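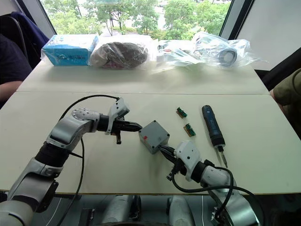
Re: [enclosures] Fitting order for the small terminal boards

On 2025-08-20, Fatima Masilela wrote:

> I am putting together a batch of the Zivari square boxes with the
> Cestau terminal boards inside, two boards per box, and I keep going
> round in circles on the order of work. The sheet says to fit the
> boards, wire up, then close. If I do that, the wires have to be bent
> double to get at the terminal screws on the inner board, and the
> second board goes in at a slight angle because the first one's
> connectors are in the way. On three boxes I had to take everything
> out again.
>
> I am using a cordless driver on its lowest setting. The lid screws
> feel fine going in but a few turn freely at the end, so I assume I
> have stripped the plastic. The rest of the batch is not closed yet
> and I would like to get it right before I carry on.
>
> Also, is there a reason the sheet asks for the boxes to be left in
> their bags until they are needed? I unpacked the lot on the first
> day.
>
> Fatima

Fatima,

The sheet was written for the single-board version and has not been brought up to date. For two boards I would ignore its order altogether.

Start with the wires. Cut the tails to 150 mm, strip and ferrule them, and fix them into the terminals while both boards are flat on the bench. You can get a straight screwdriver on to every terminal that way. Tug each wire. Then put the board for the back of the box in first, feed its tails out through the entry, and bring the second one in after it. Put the second board in connector side first and lower the plain edge last. If it goes in the other way round, the connector housings meet and it sits at the angle you describe.

Do not force it down. The corner pegs in the Zivari base are moulded with a small shoulder, and a board pressed over the shoulder will stay where it is put but carries a permanent bend. I had two Bastetti relay boards fail like that in a different job, both with a cracked joint at the end pin of the connector. The crack showed only under a glass.

On the bench itself, a plain light surface is worth having. Black lid screws disappear on a dark mat. If your surface is two tops pushed together, keep the open boxes well to one side of the join, as the terminal screws are small enough to go down it. A strip of tape along the join is adequate.

Lay the work out so that the box, the boards and the driver each have a place and go back to it. My own arrangement is box in the middle, boards to the right of it, driver outside the boards with the bit pointing towards me. Stock stays at the back. This matters more over a batch than over one box, and a batch is where mistakes get repeated.

As to the lid screws, the freely turning ones are stripped. The lowest setting on most cordless drivers is still more than that plastic wants, and the speed is the larger part of the trouble. The screw reaches the bottom of the hole while the motor is at full speed, and the clutch lets go a turn too late. Run the screw down with the driver until the head is just clear of the lid, then finish by hand.

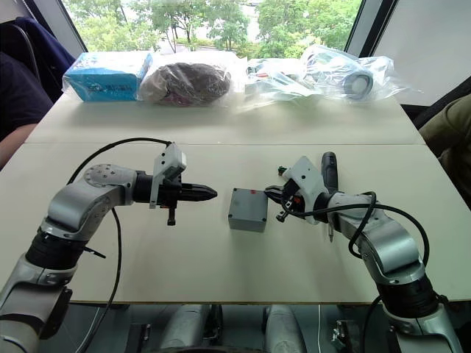 > Can a stripped hole be used again, or is the base scrap?

The base can be used again in most cases. Move up one screw diameter and keep the same length, and cut the new thread by hand before the lid goes on. If the hole has split down the side, which you can check by looking at the post from inside the box, put that base aside and use it for trying out layouts.

When you put a screw back into a sound hole, turn it backwards first until it drops into the old thread. You will feel a small click. Starting straight off forwards cuts a second thread across the first, and after two or three openings nothing is left to hold.

Two points on the driver, as you did not say which you have. The bit should fill the cross of the screw without rocking. The bit that came with my Akpalu driver is one size too large for these lid screws and rides up out of the head under load, leaving a bright ring round the recess. Second, hold the driver upright. A few degrees of lean is enough to start the screw crooked, and the lid then pulls down at one corner and stands open at the opposite one. If you see a gap on one corner only, suspect the screw diagonally across from it before you suspect the lid.

A fixed or clamped driver brought down on to the box is better than a hand-held one if you can rig it, provided that the box is held as well. The box is light and will turn with the screw if it is only resting on the table. I use a block with a square recess cut in it. A folded cloth does not work.

Screw spacing on the revision 2 lid is 44 mm between centres. The earlier lid is a little narrower and will go on a revision 2 base if you lean on it, with the screws entering at an angle. Check a few of yours with a rule. Mixed stock was sent out in April, and I found both kinds in one carton.

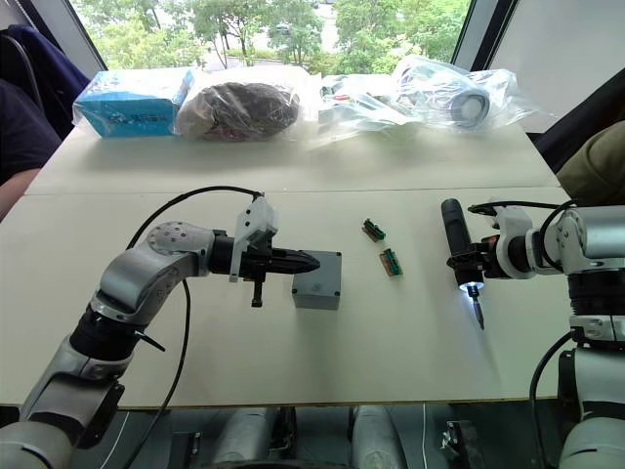

Work round the lid diagonally and leave all the screws slightly loose until the last one is started. Then tighten in the same order. If the lid has a gasket, look at it before the final turn, as it likes to roll outwards at the entry side.

A light at the driver's tip is useful for finding the posts but it washes out the markings on the boards. Switch the bench lamp on and read the terminal numbers by that.

Concerning the bags: the sheet gives no reason and I do not know of an official one. My practice is to keep boards bagged until they are wired, for the usual static precautions, and to keep boxes bagged to stop swarf and wire offcuts getting into them. An unbagged box is no worse provided you turn it upside down and tap it before fitting anything. One strand of wire under a board is enough to cause a fault that comes and goes with temperature. I would put your unpacked ones under a cover and leave it at that.

I have closed nearly 3000 of these lids by the method above, mostly singles. The two-board version takes longer on the bench and no longer at the lid.

Please send the part number moulded inside one of your bases, and say whether the lids have a gasket. If it is the early base I have a drawing with the corrected post positions and can post it here.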